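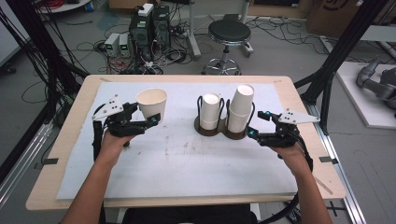 Tridum 机器人学习组 · 示教小组

发一串关于手持夹爪示教的记录。任务是纸杯:从杯架里的一摞倒扣纸杯上取一只,翻成口朝上,放好。项目内部叫 Serra。

先说做法。人两只手各握一个手持夹爪,直接在桌上干活。夹爪的位置、姿态、开合都录下来,头部视角的画面也录下来。后面训练用的就是这些。机械臂在这个阶段不参与。

手持夹爪和用手不一样,第一次握的人都会高估自己。用手拿纸杯,手指会自己去找杯壁,力大力小不用想。换成夹爪以后只有开和合,杯子有没有夹稳,主要靠看,再加一点手柄上传回来的感觉。

纸杯软。夹得太紧,杯口会变成椭圆,再往托架里放就容易卡在边上。夹得太松,翻到一半会转。我们让操作的人先空练,只练一个动作:夹住,抬起来,停一下,看杯口圆不圆。练到不用想了再开始录。

从一摞倒扣的杯子里取最上面那只,是整套动作里最麻烦的一步。纸杯套在一起会粘,往上一提可能带出来两只。现在的做法是一只夹爪夹住上面那只的杯壁,另一只夹爪挡住下面那摞,慢慢分开。分开之前可以轻轻转一点。

带出两只怎么办,组里讨论过。Olga Lagos 的意见是不要停,当场处理:把多出来的那只放回去,接着做,整条保留。Fulvio Mancuso 的意见是这种条目单独放,先不进训练。最后按 Olga 的录,按 Fulvio 的标。录的时候不挑,标的时候写清楚。

翻杯子在哪里翻,也统一了。早期有人在杯架上方翻,有人拿到身前翻,有人换一只手再翻。三种都能完成,但是混在一起以后模型学得很犹豫,抬起来之后会在半空晃。现在规定:离开杯架上方,到桌面左半边或右半边再翻,翻完再往前送。

桌上铺的白色泡沫板用久了会有灰印和划痕,有人问要不要换新的。不换。机器人以后干活的桌子也不会是新的。板子的位置倒是要对,开始前看一眼两侧的小黑胶带,歪了就摆正。

线的问题。两只夹爪各有一根黑线,从手边往下走。线绷住的时候手腕会不自觉地让,录出来的轨迹就带着一个小拐弯,回放时看得很清楚,操作的人自己一点感觉都没有。所以坐下以后先把两只手伸到最远处,左右都走一遍,线不拉手再开始。

速度。刚开始大家都做得太快,熟练的人尤其快。快了之后,夹爪合拢和抬起几乎同时发生,数据里分不出先后。我的要求是合拢以后默数一下再抬。放下也一样,松开以后先往后退,再往上走,不然会把杯子带倒。

Gaetano Amato 说这样做很累,像在水里干活。是的,累。所以每录一段就换人,换下来的人去看回放,不看手机。

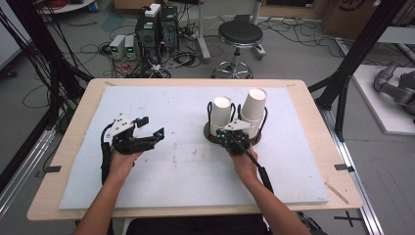 双杯托盘:右手夹爪停在托盘前,左手夹爪空着

第二个任务是托盘。圆托盘里有两个带铁丝圈的位置,每个位置一只纸杯,口朝上。要求是杯子立住,不歪,夹爪离开的时候不碰铁丝圈。

铁丝圈对夹爪很不友好。人看着觉得留的空间够,夹爪的手指比人的手指厚,转一点角度就会刮到。我们试下来,从正前方进比从侧面进好,进去之前手腕先摆好,进去以后只做直线,不要边走边转。

还有一个细节:两个位置挨得近。先放哪一只,后放的那只就要绕开前一只。规定先放离自己这只手远的那个位置。没规定之前,每个人有每个人的顺序,同一个人上午和下午也不一样。

左手没事做的时候放在哪里,这个问题比想象中重要。有人会把左手收回来搭在腿上,头部视角里就看不见左夹爪了;有人会悬在桌子中间,挡住自己的视线。现在统一成:悬在板子左半边上方,张开,不动。机器人学到的也应该是这个姿势,不能让它学会搭腿。

说一下头。头部视角的画面跟着人的头走,人一转头画面就晃。操作的时候不要看旁边的电脑,不要跟旁边的人说话。要确认录制有没有开始,问一声,由旁边的人看。录的人只看桌面。

有人在评论里问,为什么不直接遥操作,让机械臂自己做一遍。我们两种都做。遥操作用 Zokier 那套控制程序,人在一边握着主手,臂在另一边跟着动。

遥操作的好处是录下来就是臂能做到的动作,关节到不了的地方它就是到不了,不会录出一条没法执行的轨迹。坏处是慢,而且人对力的感觉隔了一层。捏纸杯这种活,遥操作的前几次基本都会捏扁。

手持夹爪反过来。上手快,动作自然,人坐在桌前就能做。但是人的手臂太灵活了,有些姿势人觉得顺,臂那边要绕很大一圈。Primo Benedetti 负责把手持的轨迹放到臂的模型里过一遍,到不了的挑出来,告诉我们是哪一类动作。我们再回去改操作规定。

他挑出来最多的一类,是翻杯子时手腕外翻过头。人做这个动作一点不费劲。后来改成翻的时候手肘稍微抬起来,手腕少转一些,看着笨,臂能跟上。

目前的数:手持示教 313 条,遥操作 100 条,两个任务合在一起。手持的里面有一部分标了“带出两只”或者“中途重夹”,没有删。

重夹也想说两句。操作的人第一反应是做坏了,想喊停重来。请不要喊停。夹歪了,放下,重新夹,继续。模型将来一定会夹歪,它得见过夹歪以后怎么办。只见过一次就成功的数据,它一失手就僵在那里。

但是故意做坏也不行。有段时间大家听说失误有用,就开始表演失误,杯子刚碰到就假装滑掉。看回放一眼就能看出来,真滑掉的时候手会追一下,假的不会。那一批后来单独存了,没有用。

标注表现在就四栏:任务,操作人,有没有意外,意外之后怎么处理的。Czesław Kalinowski 想再加一栏“难度”,试了一阵子,每个人打的分差太多,又去掉了。意外那一栏写大白话就行,比如“第二只杯子跟着起来了,放回去了”。不要写代号,过两周自己都不认识。

录之前的检查顺序,贴一下我们自己用的:
夹爪开合各一次,看数值跟不跟手。
两手伸到最远,线不拉。
板子正不正。
杯子在不在起始位置,有没有捏变形的,有就换掉。
旁边的人说“开始”,再动手。

杯子摞的高矮不用每次一样。两摞一高一矮也可以,最上面那只有点歪也可以。我们一开始每次都摆得整整齐齐,训练出来的东西只认得整整齐齐。现在的规矩是取完就接着取,自然变矮,用得差不多了再补。

捏变形的杯子不要放回摞里。它会撑住上面那只,下一条就取不下来,录的人会以为是自己手的问题。旁边备一个袋子,坏的直接扔进去。

回放怎么看:先不看画面,看开合曲线。一条正常的取放,合一次,开一次,很干净。曲线上有小毛刺的,再去看画面。多半是手柄没握实,手指在抖。提醒一下操作的人,下一段就好了。

坐姿也会影响数据,这个我以前没当回事。椅子高了,手是从上往下压的,夹爪容易碰到杯底附近;椅子低了,前臂会搭在桌沿,往远处伸的时候整个人要往前倾,头部画面跟着往下沉。每个人调好自己的高度,记住,换人的时候重新调,别嫌麻烦。

接下来要做的是让臂在同一张桌子上跑纸杯任务,先只跑取杯,不翻。取杯稳定了再加翻,最后加托盘。Orutport 那边希望直接看完整流程,我的意见还是分开来。三步连着跑,错了都不知道错在哪一步。

有人问数据会不会公开。还没定。操作规定可以给,整理好之后发在这一串后面。

回几个留言里的问题。
左撇子能不能录:能,在操作人那一栏注明,任务里左右手的分工不变。
戴手套行不行:目前都是光手握,没试过戴手套。
换塑料杯行不行:硬一些,好夹,但是滑。计划里有,还没开始。
一个人能不能自己录:不建议,要有人在旁边喊开始和收杯子。

今天下午继续录托盘。有新的问题写在下面,我录完那一段看。

联系:示教小组信箱 | © Tridum 机器人学习组 版权所有 | 返回顶部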